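Progress report to the Fitside Fund
Lilmont handheld manipulation project, Clakberg workshop
26 June 2025

Hello again from Clakberg! This is the second report since the grant started in January, and it's going to be a bit lopsided. Most of what I have to tell you is about a fault in the grippers that cost us a good part of the quarter, so I'm putting that first and leaving the budget and the schedule for the end.

The task is still the one we agreed on: a two-handed job with a small black rack and some jars and cups on a table, done with a pair of handheld grippers, so the arm can learn it later.
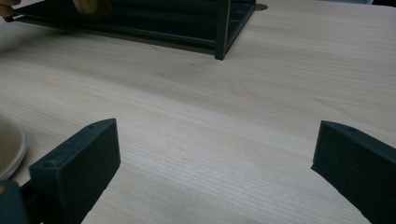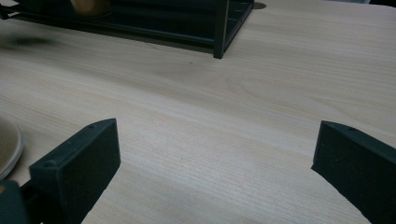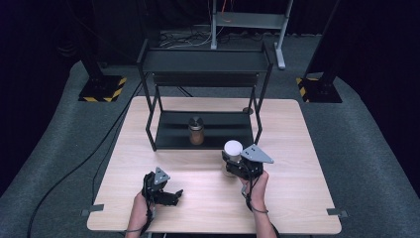
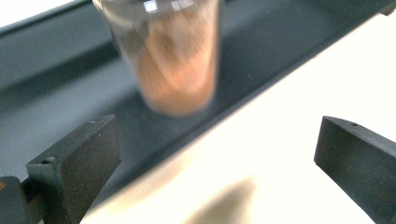
So, the fault. The short version is that the opening signal on the right gripper was drifting, and we didn't catch it until we had recorded a lot of material. The fingers would be wide open and the log would say they were nearly so. Fine, a little offset, who cares. But over a long session the offset grew, and by the end of the day a gripper that was properly closed on a jar lid was being logged as a few millimeters too wide. A person doesn't notice that at all, because a person squeezes until the thing feels held. The arm has no such luck. It goes to the number it was given.

The way we found out was not very dignified. We had trained a first version of the shelf task and were running it on the arm at low speed. It went to the jar, closed, and lifted, and the jar came up fine, tilted in the jaws, and slid out from about a hand's height over the table. It was glass. It broke, and we had pieces on the table and on the carpet. Nobody was hurt – the two of us in the room were both behind the line and both wearing glasses – but I was already reaching forward when the second lift attempt started, because the program had decided on its own that it ought to retry. That's the part I've thought about most since, and I've written it up as a near miss, not as a breakage.

I want to be straight with you about why the retry was on. I had switched it on the week before to save time on the easy lifts and I forgot to switch it off. There was no sign on the screen to say it was active. Both of those are fixed now: retry is off by default, and when somebody turns it on there's a big orange bar across the operator's display that you'd have to work hard to miss.

Back to the drift. It took me far too long to track down. I blamed the cable first (I always blame the cable), and swapped it, and the drift went away for a morning and then came back. Then I blamed the software, and spent most of a week reading timestamps. In the end it was mechanical and very dull. The small magnet that the sensor reads was glued in place, and the glue on the right gripper had let go on one side. As the gripper warmed up in use the magnet crept around in its seat. The left one was still solid. I took both apart, cleaned the seats, and put the magnets back with a retaining ring, so now they can't turn even if the glue gives up completely.

Hamada, who supplied the sensor boards, were very good about it. The boards are fine, and they said so politely after testing the one I sent back. They did suggest a reference check that I should have had from the start, and we've taken it up: before each session, and again after it, the operator closes each gripper on a steel gauge block and the log has to agree with the block. If it doesn't, the session gets flagged and can't be used for training until somebody has looked at it.

Now the part you'll want to know, which is how much we lost. We had 301 recorded runs at the time of the breakage. I went back through all of them and compared the logged opening with what the wrist video shows whenever the fingers were fully closed. It was slow work and my eyes were crossed by the end of it! Out of those, 92 were too far off to trust and have been set aside. The others were either recorded before the magnet started moving or are off by so little that a simple correction brings them back in. I've kept the bad ones in a separate folder with a note, as they may be handy for testing whether the new check would have caught them.

We've started replacing the lost runs. So far 16 are done with the repaired gripper, and the gauge check has agreed every time, before and after. I'd call that encouraging, but it's a small number and I'd like to see a full warm afternoon of work before I say the drift is gone for good.

A few other changes came out of all this. No glass goes near the arm until the shelf task has passed with plastic. The stop button used to sit on the far side of the bench and is now on a lead that the operator holds. And I've added a rule that anyone stepping over the line stops the arm first, even for a second, even to pick up a lid. I broke that one myself so I'm in no position to be grand about it.

Budget: the repair itself was cheap. Rings, gauge block, new glue, two spare cables I didn't need. It all came out of the small parts line and there's still money in it. The real cost was time, mine mostly, and I haven't charged the extra hours to the grant.

Schedule: we're behind by about 30 working days. I don't think we can make all of that up, and I'd sooner tell you now. What I'd propose is to keep the rack and jar task as planned, and to push the pouring work into the next period. Pouring depends on the grip opening more than anything else we do, and I don't want to build it on a repair that's only just gone in.

Two things I need from you. First, a yes or no on moving the pouring work, as it changes the milestone list. Second, the near miss form has a box for the funder's safety contact and the name I have on file is out of date, so could you send me the right one? The form is attached along with the list of runs set aside. I'll send the next batch of gauge readings when we have a decent stack of them, probably ahead of the next report.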